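Stop Buying Small Bags for Small Kids' Big Loads

Every May the list comes home from our elementary school. It says what a child will need for the next grade, and the first item is always a backpack. It never says what kind. For something a child will wear twice a day for most of a year, that seems odd to me. The same list tells us how many lines per inch the notebook paper should have.

I have three kids and have bought eleven backpacks. I also spent six years behind the counter of a luggage and bag repair shop, where I learned what breaks and who pays for it. My opinion after all this is that schools send too much home, that parents spend too much on the bag it goes in, and that both problems have the same fix. Send less home. Then buy a plain bag that can be repaired.

Start with the load. Last fall I put my middle child's bag on the bathroom scale every school night for a month. She was in third grade. The heaviest thing in it, most nights, was a math book she was not asked to open. The second heaviest was a full water bottle. The building has water fountains on both floors. The third was a binder with every sheet she had been handed since the first week, including the lunch menu for a month that was over.

I asked her teacher, Tegwen Gwynne, whether the math book could stay in the desk. She said yes right away. She had thought it was a school rule that it go home. The office had thought it was the teachers who wanted it. The rule was written down nowhere, and the book had been going back and forth for years on the strength of habit.

I don't blame her. A teacher with a full room has other things to do than check who is carrying what. But someone should check, and it could be done in an afternoon. Go through the bag of one child in each grade. Write down what is in it and what was used the night before. Whatever wasn't used stays at school the next day. I would bet that most bags would lose half their weight.

Parents are part of it too. We put in the spare sweater and the spare shoes. We put in the case with the markers, though the classroom has markers. My youngest carried a flashlight through most of kindergarten. I had put it there myself for a camping weekend and forgotten about it. He never mentioned it. Kids that age assume the bag weighs what it weighs.

Now the bag. A child's backpack has four parts that fail: the main zipper, the place where the shoulder straps are sewn in, the buckles, and the bottom corners. Everything else will outlast the child's interest in it. In the shop, zippers were the most common job by a wide margin. Most of the time the teeth were fine and the slider was worn out. A new slider costs very little and takes ten minutes. People were often surprised that it could be done at all, and a good many had already bought a new bag and only brought in the old one because a grandparent told them to.
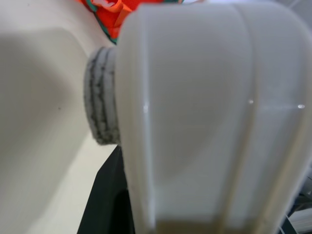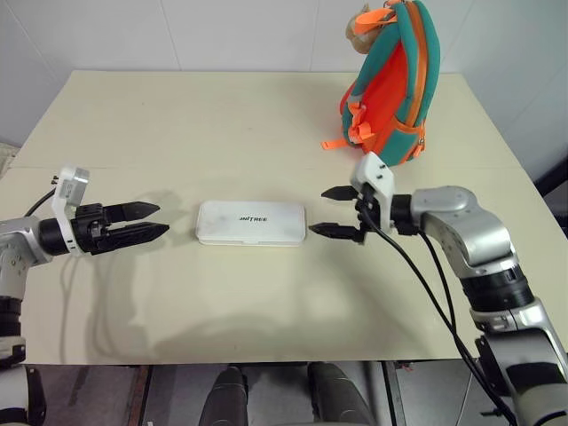
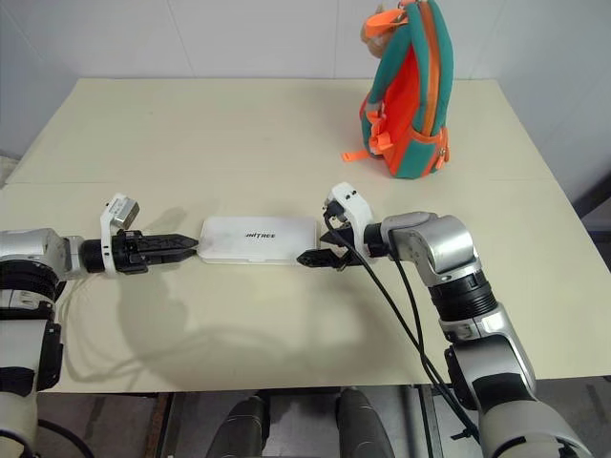 Strap seams are a different matter. When a strap pulls out, it usually takes a piece of the back panel with it, and the repair means opening the lining, sewing in a patch, and closing it all up again. It can be done well, but it takes an hour, and at a fair hourly rate it can cost more than a cheap bag. This is where I think the makers deserve most of the blame. A second row of stitching at the top of the strap would prevent nearly all of it. Some companies do this and some don't, and you can't tell from the price.

My oldest had a Jiltau that cost more than my own winter boots. It had a chest strap, a rain cover in its own pocket, and a reflective stripe. The left strap went in February. The company offered a discount on another one. My middle child had a plain Fletska from the discount store, no rain cover, one big pocket and one small one, and it is still in use after four years. I'm not saying that cheap is always better. I have also bought cheap bags that were done by Halloween. I'm saying the money goes into the parts you can see in the store, and the seam is inside.

So look inside. Turn the bag out before you buy it and find where the straps are attached. If there is a strip of tape over the raw edge and more than one line of stitching, that is a good sign. If you can see loose threads in the store, put it back. Pull on the strap, hard. No one at the store will mind, and if they do, that tells you something as well.

Check the buckles. A buckle that is threaded onto webbing can be swapped by anyone. One that is sewn in at both ends has to be cut out when a prong snaps, and prongs snap all the time, mostly in car doors. I kept a drawer of 500 loose buckles at the shop and still ran out of the common size every September.

Then there is the size. I know why people buy big. The child will grow, the folder has to fit flat, and one big bag seems like better value than two small ones. But a bag that hangs below a child's waist swings when they walk, and a big bag gets filled. I have never seen a half-empty backpack on a third grader. If the bag is small, then somebody has to decide each evening what goes in it, and that decision is the useful part. The trouble comes when a small bag meets a list made for a big one. Then the zipper gets forced, the slider spreads, and the bag ends up on a counter like mine. That is why I put the school first. You can't ask families to buy modest bags and then send home a load that won't fit in them.

Some people will say the answer is wheels. Our school allowed rolling bags for two years and then stopped, and I was on the side of stopping. They weigh more before anything is in them, the stairs are hard on them and on the people behind, and they let everyone go on ignoring the load. A child who has to lift a rolling bag onto the bus is lifting more than before.

Others will say it should all go digital. Maybe. In our district the laptops came and the books stayed, so the bags got heavier, and the chargers went in on top. I'd be glad to see it work somewhere.

Then there is the matter of characters and colors. I used to be strict about this and I've changed my mind. A bag with a cartoon on it is out of favor in a year or so, and the bag is retired with nothing wrong with it. That is a waste. But color is harmless. Let them choose the color, the louder the better. A loud bag gets found in a pile of coats. It gets noticed on the bus seat. It also gets handed down more easily than you'd think, as long as there is no face on it. The same goes for whatever they want to hang from the handle. It weighs nothing much, it keeps two bags of the same model from being mixed up, and it can come off when they are tired of it.

What I'd like to see is a repair table at every school, twice a year. Our parent group ran one last spring in the gym. We had two sewing machines, a tray of sliders, hand needles and a good supply of heavy thread. We took in 131 bags in a single day and fixed all but nine. The materials came to $50, and part of that was coffee. The nine we couldn't fix had split along the bottom, and we cut them up for buckles and webbing. A few of the fifth graders learned to change a slider and by the end of the day they were faster than I am.

It didn't take a grant or a program. The hardest part was getting the gym. Families who would never have gone to a repair shop came because the table was ten steps from pickup. I'd put it in fall and again after winter break, when the seams begin to go.

The makers could help by selling parts. Žukauskas, which mostly makes hiking packs, will mail you a buckle if you send a picture of the broken one. Iltidska sells its sliders by size in small packets. Neither is hard to deal with. Most of the school brands I called while I had the shop either didn't have parts or didn't have anyone whose job it was to know. One told me to throw the bag out and register the new one for the warranty.

If you want to do one thing this week, empty your child's backpack onto the kitchen table and put back only what is needed tomorrow. Ask about the rest. You may find, as I did, that the rule everyone was following belonged to no one. And if the zipper has started to split behind the slider, don't buy anything yet. Squeeze the back of the slider gently with pliers, a little on each side, and try it again. It often gets you through to summer.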